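So we've had Lobo three weeks now and I keep meaning to write something down before I forget what the early bit was like. Bit of a thread, sorry. Mute me if dogs aren't your thing!

He's a rescue, nine or so according to the paperwork, though the vet looked at his teeth and said add a couple of years. Grey muzzle, one ear up, one ear doing its own thing. Came over in a van from Portugal with a blue blanket he won't let me wash.

First night he stood in the hall. Just stood there. I sat on the bottom stair with a cup of tea and we both pretended the other one wasn't there until gone two in the morning.

Everyone told me not to stare at him and not to fuss, so I read my book out loud instead (a terrible thriller, he didn't seem to mind). By the third chapter he'd lain down. By the fifth he was snoring and I was stuck with a dead leg.

Food was the next thing. He wouldn't touch the bowl if I was in the kitchen. Tried the posh stuff, tried the cheap stuff, tried a tin of sardines that stank the place out. What worked in the end was putting the bowl down and going off to run the bath.

Sofia Vieira from the rescue rings me every few days, which is lovely of her. She says old dogs settle in their own order – might be the sofa first, might be the garden, might be you. I was a bit hurt that I came after the sofa but fair enough.

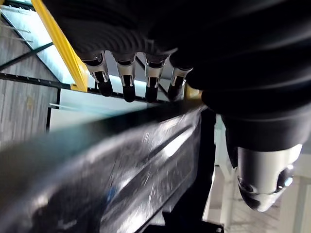 Fingertips down, silver at the joints.

Walks! He'll do thirty minutes if it's the river and about four steps if it's the main road. Buses are the enemy. Bin lorries are worse. We met a very small pug called Jimum who barked in his face and he wagged – first wag I've seen, and it was for somebody else's rude dog.

Money, as a few of you have asked. The adoption fee was £100 and the dental he needs is going to be £700, so the July holiday is now a weekend at my sister's. He's invited. She's already bought him a bed, which he'll ignore in favour of the rug.

He does have bad dreams. Paws going, little yelps. I used to wake him and I've stopped, I just say his name quietly from where I am and mostly he sighs and rolls over. If any of you have had an older rescue do this, does it ease off? Would love to hear.

Yesterday he brought me the blue blanket. Dropped it on my feet, walked off, came back, lay down on it and me. I had a meeting to dial into and I did the whole thing with my camera off and my trousers covered in hair.

Anyway, dental's booked, sardines are on the shopping list, and he's currently barking at the washing machine. I'll post again once the teeth are done x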